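首页 > 卧室 > 盖被与床罩 > Stasance 系列

Momden Stasance 毛圈盖被 白色
货号 1538
售价 804 元 有货
颜色:白(没有别的颜色,请不要再写信来问燕麦色)
尺寸:单人 / 双人 / 加大双人
配送:下单后由 Vurnside 仓库发出,偏远地区另计

加入购物车 加入收藏 到货提醒

商品介绍

Stasance 是一床厚的、白的、表面全是小毛圈的盖被。摸上去像一条对自己要求很高的浴巾,铺开以后占地方,叠起来以后也占地方。我们卖过更薄的,也卖过更好收纳的,退货率都比它高,所以这一床留了下来,已经卖到第三版。

第一版边太硬,第二版四角缝得太圆,铺在方床上总像少穿了一只袜子。现在这一版四角是方的,边上的包边放软了,垂到床沿外面的时候肯往下走,不会支棱在半空。设计师 Morena Cocco 为这条包边改了很久的样,她的原话是“床边应该像是刚有人起来,不应该像是刚有人来量过”。我们把这句话印在吊牌上,后来嫌长,又撤了。

毛圈的好处是不用熨。它本来就不平,您再怎么折腾也还是那个样子,早上拉一拉就算铺好了,客人来了会以为这是一种风格。坏处也是毛圈:手上有倒刺、戒指有棱、猫有爪子的家庭请自行斟酌。
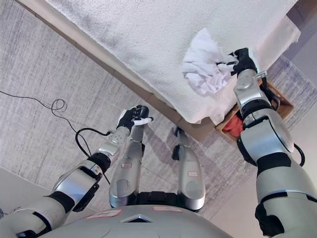

选尺寸的时候,请量床垫,再量床架。很多人只量床垫,收到货以后发现木床沿比床垫宽出一截,盖被刚好搭在木头上,想垂又垂不下去。如果您的床架是木边外露的款式,又喜欢被子往下盖一点,建议选大一号。喜欢露出木头的,按床垫尺寸选就行。两种我们都见过,两种买家都坚信另一种不对。

单人款两侧的余量比较小,裹着睡的人可能会抢不过自己。双人款适合两个睡相都还过得去的人。加大双人款适合其余所有人,也适合一个人加一条狗。

关于“白”

这是暖一点的白,在阴天的卧室里会偏灰,毛圈之间的影子也会让它看起来比实际深。屏幕上的颜色我们调过,您的屏幕也有自己的主意,两边对不上属于常见情况。如果要和现有的床品完全同色,请先到门店借一块色卡,押金可退。

搭配建议

白色毛圈和灰褐、米褐这一类颜色处得最好。下面垫一层灰褐色的薄毯,睡前把盖被往床尾推,露出来的那一段颜色会让整张床看起来像有人规划过。和纯黑床品放在一起也可以,只是每一根掉落的白毛都会被看得清清楚楚,头两个月尤其如此。

木床架深浅都行。Suominen 那款矮床架我们在店里配着卖,高度合适,大号的被角垂下来离地还有一点距离。换成更矮的床,被角就会扫到地毯,扫地机器人对此意见很大。

地毯选灰的最省事。选白的也行,您会经常弯腰确认地上那一团到底是不是被子的一部分。

床边放个篮子

买盖被的人常常顺手问有没有放衣服的东西,因为椅子已经满了。有的,Vurnside 方形编织篮,浅色,没有盖子,靠着床侧或者墙角站得很稳。Vurnside 既是我们仓库的地名,也是这只篮子的名字,起名那天大家都累了。

没有盖子这一点收到过不少来信。我们的想法是,有盖子的篮子,衣服最后都堆在盖子上。没盖子的篮子,衣服至少有一半机会掉进去。剩下的一半会搭在篮子边上,像是在考虑要不要进去。
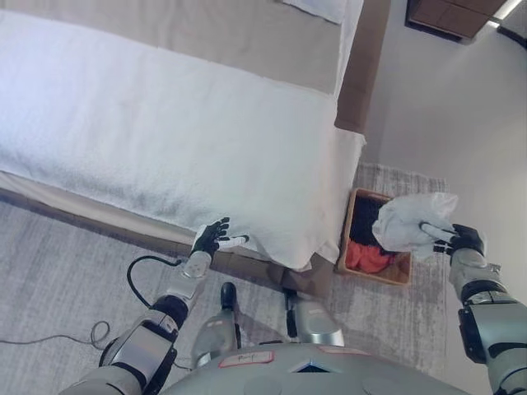
深色衣服和浅色衣服请不要在篮子里过夜太久,特别是红色、橙红色的新衣服。它们在干燥的时候很老实,沾了潮气就不一定了。白色的东西要么单放,要么当天洗。我们客服这里存着一叠粉红色床品的照片,寄来的人都说是第一次。

篮子单买不包邮,和盖被一起下单包邮。盖被也不能装在篮子里,请不要尝试,编织的边会被撑开。

洗护

可以机洗。家用滚筒请看清容量,加大双人款需要比较宽敞的机器,塞得太满,洗出来中间会有一块是干的。

第一次洗请单独洗,不要放柔顺剂。毛圈吃了柔顺剂会变得滑溜溜的,躺下去的感觉像盖着一条鱼。

温度最高40度。不要漂白。发黄的地方用中性洗衣液多泡一会儿,再不行就翻个面,两面是一样的。

低温烘干,中途拿出来抖两次。晾的话请横着搭在两根杆上,一根杆会在中间压出一道印子,这道印子比大多数人的新年计划坚持得久。

勾丝了用剪刀剪掉那一根,别扯。

收纳时不要抽真空。抽过真空的毛圈要缓很多天才会站起来,您会以为我们寄错了货。

常见疑问

夏天能盖吗?
能,开着空调的话。我们七月也在卖,买的人都说自己怕冷。

会掉毛吗?
前几次洗会掉,请清理过滤网。之后就少了。如果第六次洗还在明显掉,请联系我们,那一床多半有问题,换。

能不能当床罩,白天铺着晚上拿掉?
能。拿掉以后放哪里是另一件事,我们试过沙发、椅背和地毯,沙发略好。

有没有配套的枕套?
没有。做过样品,枕上去脸上会留一片小点,开早会的时候不太体面。

它算不算重?
算。一个人给加大双人款套被罩会出汗,好在它不用套被罩。您要是坚持套,请从床尾那两个角开始,把被子铺开再动手,别站在床上。

两个人从两边拉会不会变形?
正常拉不会。赌气拉我们没有测过。

退换

收到后最多15天内可退,要求没有下过水、吊牌还在、没有宠物的味道。退回请用原来的袋子。袋子的拉链是单向的,卷着塞比叠着塞容易,先排气,再拉到头。已经把袋子扔了的,用干净的大纸箱也收。

篮子退换另有一条:编织品会有长短不一的小枝头露在外面,属于正常现象,用指甲剪修一下即可。断了整根的请拍照发给客服,我们补寄。边角压扁的,先用热毛巾敷一会儿再扳回来,扳不回来再来信。

包装清单

盖被一床,收纳袋一个,洗护卡一张。洗护卡上第二行有个错字,下一批会改。

同系列商品
Stasance 毛圈浴巾 白色
Momden 灰褐色薄毯 双人
Suominen 矮床架 木色
Vurnside 方形编织篮 浅色(无盖)

门店自提请带订单号,下午六点以后请走侧门,按铃要按久一点。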